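Staying at Serra: questions guests ask before they book
Rooms, breakfast, parking and the rest

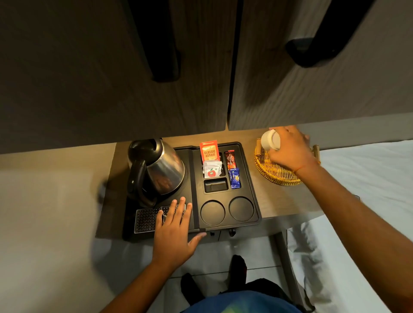 Anca Avram, Guest Services Manager

What time can I check in and check out?
Check-in opens at 2 pm and check-out is 10 am. If your room is ready earlier we'll give it to you earlier, but we can't promise it. Late check-out until noon costs $25 and depends on who is coming in after you. Ask the night before.

I'm arriving late. Will someone be at the desk?
The desk is staffed until 10 pm. After that, use the keypad beside the Nasineck Street door. We text the code on the day you arrive, once we have your mobile number and a card on file. Your key will be in an envelope with your surname on it.

Do I have to pay when I book?
Flexible rates are charged on departure. Saver rates are charged when you book and can't be refunded, though you can move the dates once if you tell us at least seven days ahead. A $100 hold goes on your card at check-in for either rate. We release it the morning you leave, and your bank may take a few days to show it.

What is the cancellation policy?
On a flexible rate you can cancel free of charge up to 14 days before arrival in September, when the whole town books out, and up to four days before at any other time. After that we charge the first night. Group bookings of five rooms or more have their own terms, which are in the contract Nizar Obeidat sends you.

Can I make tea and coffee in the room?
Yes. Every room has an electric kettle and cups. Tea bags, instant coffee, sugar and long-life milk are topped up when the room is serviced. Fresh milk is at reception in small jugs, no charge. If you'd like decaf, herbal tea or soy milk, put it in the booking notes.

Can I cook in my room?
No. Please don't bring rice cookers, sandwich presses or camp stoves. The smoke detectors are wired to the fire brigade and a false alarm call-out is charged to the room. There is a microwave and a toaster in the guest lounge on level one, open until 11 pm.

Is breakfast included?
Only if your rate says so. Otherwise it's $24 for adults and $12 for kids under 12, paid on the day. Hot breakfast runs from 6.30 to 9.30 am, half an hour later on public holidays. If you're leaving before that, order a breakfast bag by 8 pm – fruit, yoghurt, a muffin and juice.

Where do I park?
Behind the building, off Jundberg Lane. It's free but not reserved, and the height limit is 2.1 metres. Vans, trailers and utes with roof racks should use the council car park across the road, which is free overnight. We have two chargers for electric cars. Please move your car once it's full.

Are any rooms accessible?
Four rooms on the ground floor have step-free showers, grab rails and wider doors. They can't be booked online. Ring reception on extension 252 and we'll talk through what you need, including bed height and which side of the toilet the rail is on.

Do you take pets?
Assistance dogs are welcome everywhere. Other dogs can stay in the courtyard rooms for $30 a night. No cats, sorry.

Can I get an extra bed or a cot?
Cots are free and we supply the linen. A rollaway is $45 a night and only fits in the family and corner rooms.

How do I connect to the wi-fi?
The network is Serra Guest and the password is on your key envelope. It covers streaming well enough in most rooms. The far end of level two is patchy, so ask for something closer to the stairs if you have video calls to make.

I left something behind. What now?
Email us with your room number and a description. We keep lost property for three months, then give it to the op shop. Food and opened toiletries are thrown out the same day. Postage is at your cost, and Karim Saab sends parcels out on weekdays.

Prices and times checked 2026-04-05.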